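Ink notebook, Vulldale bench
September 1, 2026

Iron gall, batch 13

Best black so far! I'm writing this down before I forget the order I did things in, because batch 12 was nearly as good and I can't read half of what I wrote.

Galls are the Olvera ones, the dark crinkly kind, crushed by hand to coarse gravel. I've stopped grinding them to powder. Powder gives up its tannin fast but it takes forever to filter, and the sludge gets into everything. 142 g crushed galls into rainwater, covered, left on the shelf. I stirred it whenever I walked past. By the end it smelled like strong tea and wet leaves, and there was a skin of mold on top that I lifted off with a spoon. The old recipes practically ask for the mold, so I'm not fussed.

Strained twice through muslin, then once through a coffee filter. Color of the liquor: deep honey brown, clear when held up to the window.

Iron sulfate dissolved separately in a little warm water and poured in slowly. I never get tired of this part. It goes from brown to gray-violet right in front of you, and then keeps getting darker while you stand there grinning at it. Gum arabic (Siltell, the lump kind, soaked overnight) went in last. One clove against mold in the bottle.

Desk

Moved the writing tests off the sink bench and over to the desk. Much better light, and the pale top makes it easy to judge how dark a wet line is before it dries. Fulgencio has already warned me about stains, and he's right: iron gall on any pale surface is a permanent diary. Blotter under everything, please, including "just one quick line."
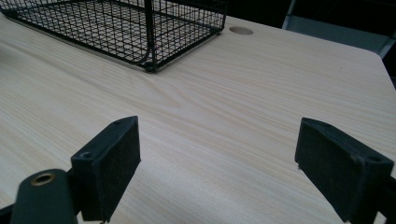
Desk top, knots and grain.

Writing tests

Paper is Storik, the smooth cream sheet, plus an offcut of the cheap copier stuff for comparison. Steel nib for both.

On Storik the line goes down a thin watery gray, then turns while you write the next one. After 15 minutes it was properly dark, and by the time I'd eaten lunch it was black with the faintest cool edge. No feathering at all. Hairlines stayed hairlines, even on the upstrokes where batch 11 went fuzzy.

On copier paper it spreads a bit along the fibers and shows through on the back. Expected. Still darker than anything I got out of the walnut husks last October, and I loved those.

Fulgencio Zavala tried a full page in his copperplate and said it flows a touch too fast off a fresh nib. I agree. More gum next time, though too much and it sits up shiny and cracks when the sheet bends (see batch 9, which looked like beetle shells).

Water test: 3 strips, dunked face up in the tray. The gray surface wash floats off and the line underneath doesn't move. I dunked one of them again just for the pleasure of it.

Rinse nibs straight away. I left one sitting during the water test and it already had an orange bloom at the slit.

Clean cups and the wire basket stay on the table, ink stays on the blotter side. Metal cups are for drinking only, please don't mix iron sulfate in them!

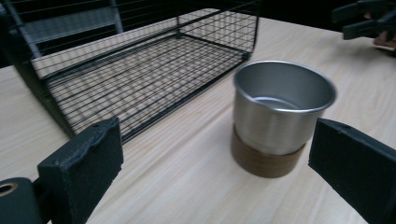

Next batch

More gum, same galls, same paper. Try half the liquor with the iron cut back a little, to see whether the page ages any more gently. Put a strip from each half in the south window with card over one end.

Fulgencio wants to try white wine in place of the rainwater. Yes. Buying a cheap bottle.

Need: muslin, small amber bottles, labels that survive wet fingers.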